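Re: [shopfloor] Are two-handed machines ready for small jobs?
From: Muammer Canpolat
To: shopfloor list
March
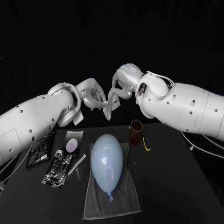

I said last month that I would write up where I think we are with bench chores, and the thread has moved on without me, so I am answering the last message in it and adding what I have from our side. The earlier message is quoted in pieces and my replies are under each piece.

> We looked at a pair of arms for the packing room at Flekdale and decided
> against it. The sales people showed us a lot of box lifting. Our people
> don't spend their day lifting boxes. They spend it opening bags, peeling
> backing off labels, and tying things shut.

That matches what I see. Lifting a box of known size from a known place has been solved for a long time and you can buy it. The work you list is all thin, soft stuff that changes shape when you touch it. A bag has no fixed outline. The machine has to find an edge, get a finger on each side of it, and keep hold while the other hand does something else. Each of those can go wrong without any signal that it went wrong.

At Stelarden we have been trying party kit assembly, which is a real order for us and a dull one. It means balloons, their packets, printed cards and some plastic film. In the picture at the top, both hands have hold of one piece of thin whitish material over the table, with a pale blue balloon lying on a gray towel under them. That is the kind of handling I mean. The balloon is the easy object on that table. It is big, it has one shape, and you can see it from any side. The crumpled piece between the fingers is the hard one.

> What success rate would you need before you let one run without a person
> next to it?

Higher than what we have. We logged 1000 tries at one task, which was to pick up a single flat plastic packet from the table and pass it from one hand to the other. It worked 85 percent of the time. That sounds good until you work out what it does to a shift. A kit has several of these steps in a row, and if each one fails that often you are stopping for most kits. Somebody then has to walk over, clear the table and start it again. We did not save any labor in that test. We moved it from packing to watching.

The 1000 tries were also done with one kind of packet. When we switched to a shinier one from a different supplier, the rate dropped. I don't have a clean number for that, so I won't give one. Reflections are part of it. Clear film lying on a dark table is worse, and sometimes the fingers close on nothing next to it.

> Our operations manager asked if the same arms could do the break room in
> the off hours. Wipe counters, fold towels, load the dishwasher.

I would tell your manager no for now. I have seen towel folding work, on a flat table, with one towel of a known size, laid out square to begin with. Pulling a towel out of a heap and finding two corners is a different job, and the time it takes varies so much that an average means very little. Wiping a counter is closer. The motion is forgiving, and if it misses a spot you send it round again. But somebody has to clear the counter first, and clearing the counter is most of the chore.

Loading a dishwasher I would leave alone. You have glass, wet surfaces, and a rack that is laid out differently in every model. A person does it while thinking about something else, which is why it gets put on every list of things a robot should do.

> Is it the hands or the software? I get a different answer from everyone.

Both, and I don't think it is worth arguing over the split. Fingers have gotten a lot better. Five years ago I would not have bothered trying to pinch film with anything except suction. What I still miss is a sense of slip. When a bag starts to slide out of my fingers I squeeze harder before I have noticed it. Our arms mostly find out after the bag is on the table, from the camera, and by then the other hand has carried on with a motion that no longer makes sense.

On the software side, teaching by demonstration has been the most useful thing for us. One of our operators drives the arms through the job and the system learns from the recordings. We recorded 1739 of these for the kits. The first few hundred made a big difference. The later ones helped mainly when we changed something on purpose, such as the table height or the order of the parts. More of the same did very little. If you go this way, write down what was different in each batch. We didn't at first, and we had to go back through a lot of recordings to sort it out.

> Sqalli quoted us for a cell that does bag opening only, no hands, just
> suction and an air jet. Is that the smarter buy?

For your volume, yes. If you run one bag size all day, a fixed machine will beat a pair of hands on speed and on cost, and your maintenance people already know how to fix it. I would only look at two-handed arms if your jobs change every few days and each run is short. That is our case. We had 18 different kits on the schedule last quarter and no fixed machine would have paid for itself on any of them.

Even so, the arms are not on the schedule yet. People pack the kits. The arms get a bench in the corner and a few hours a day, and we count that as development and don't book any output against it. I would plan it the same way if you do decide to try. If the budget only works when the machine is producing from the first month, don't buy it.

Grarirus asked off list about guarding and floor space. I will answer that separately once I have checked the drawings, as I don't want to give a wall distance from memory. What I can say is that the cables took up more of our setup time than I had planned for. Leave room on both sides of the table and decide where they will run before you bolt anything down.

If anyone here has numbers for peeling label backing, with any kind of gripper, I would like to see them, including bad ones. We tried it for two weeks and gave up, and I would like to know if we were doing it wrong or if it is just that hard.

Muammer Canpolat
Stelarden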